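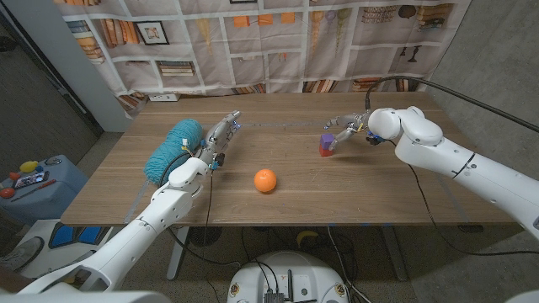
## 3. Winding a skein into a center-pull cake

These steps apply to the Bolbridge hand-crank winder, models 133 and 159. Clamp the winder and open the Vakeslow swift before you start (see section 2).

1. Take the label off the skein and keep it with your project notes. You will need the dye lot if you run short.
2. Untwist the skein and shake it out into one large loop.
3. Place the loop over the swift. Raise the arms until the yarn is snug but not stretched, then tighten the collar.
4. Find the ties holding the loop together. Cut each one and pull it clear.
5. Look for the two loose ends. Use the one that lies on the outside of the loop.
6. Thread that end through the wire guide and set it in the slot at the top of the cone. Leave a tail as long as your hand.
7. Turn the crank clockwise at a slow, even pace. The swift should turn freely.
8. When the last of the yarn leaves the swift, tuck the end under a few outer strands and lift the cake straight off the cone.

**Note:** Model 159 takes skeins up to 3 ounces on the small cone. Use the large cone for anything heavier.

**Note:** Fuzzy yarns such as Ukico brushed wool catch on themselves. Wind these at half your usual speed - if the yarn stops, back up the crank by one turn and free the strand by hand. Do not pull.

**Caution:** Keep fingers, hair, and sleeves away from the gears while the crank is moving.

**Caution:** Do not overtighten the clamp on a soft wood table. Put the felt pad between the clamp and the wood.

If the cake comes out tight, wind it a second time from the center. Rimkutė linen blends do not need this step.

Cleaning and oiling are covered in section 4.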